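notebook | dry goods | older entries | search

2020-09-29

Jars and the bin, Lindqvist corner. Writing this fast before I forget what we settled on.

Started from the January list for the Plinthorpe pantry job, which is out of date. Old list says every jar keeps its lid and goes back on the shelf. Doesn't work, we have clear ones, green ones, tall ones, and no rule for which holds what. So:

– beans past their date get tipped, jar goes in the wash pile
– lids with their own jars, don't mix. 2 of the Stovine lids do not fit anything, tossed
– new beans come in 400 g bags, one bag per jar, no topping up old with new
– bin gets a liner BEFORE tipping. Beans in a bare bin are a pain to get out

Pink wallpaper stays for now. Urnon sample book has a plainer one but I got used to the urns. Corner trim is fine, wipe it down when doing the floor. The marble pattern hides dust so do it even if it looks ok.

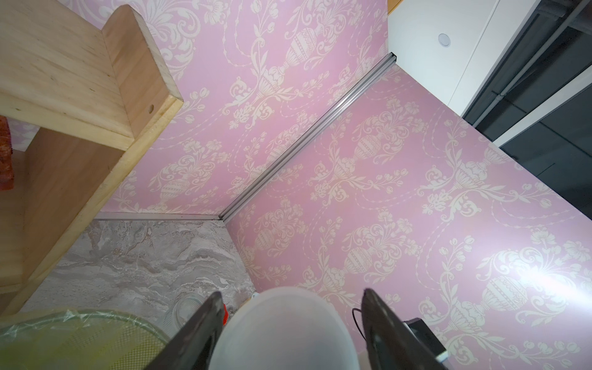
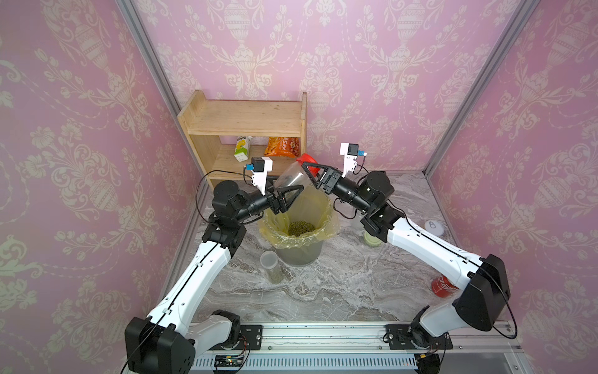
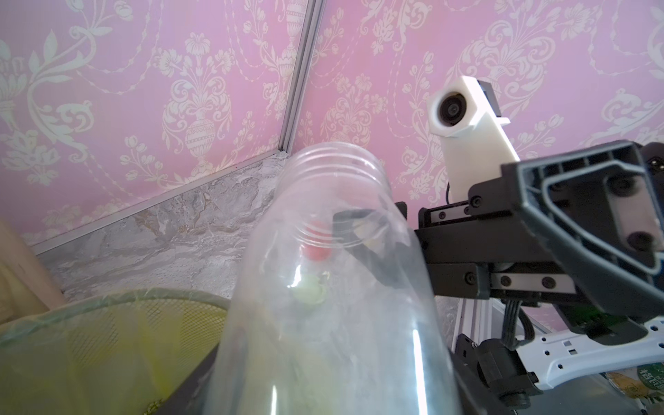
Pine shelf and the corner; clear jar over the yellow-lined bin, green mung beans at the bottom; clear bottle, close up.

Shelf next. Want drinks and snacks kept in the lower part and dry goods up top, at the moment it's whatever fits. Edges are rounded enough not to snag bags. Knots in the pine don't bother me. Might add a strip along the front so round things dont roll off, the 3 mm stuff left over from the drawer job should do.

Soda cans – empties go to recycling, not left lying on the counter. Same for cartons.

Labels: masking tape and marker till we agree on something nicer. Put the date on the jar, not on teh lid. Lids wander.

To do
– wash pile, then dry upside down overnight
– order liners, same size, yellow is fine
– check whether the tall bottle takes a funnel, neck looks narrow
– redo the January list and bin the old copy

Left off at the second row of jars.

2 comments | 0 shares

Back to top | Contact the workshop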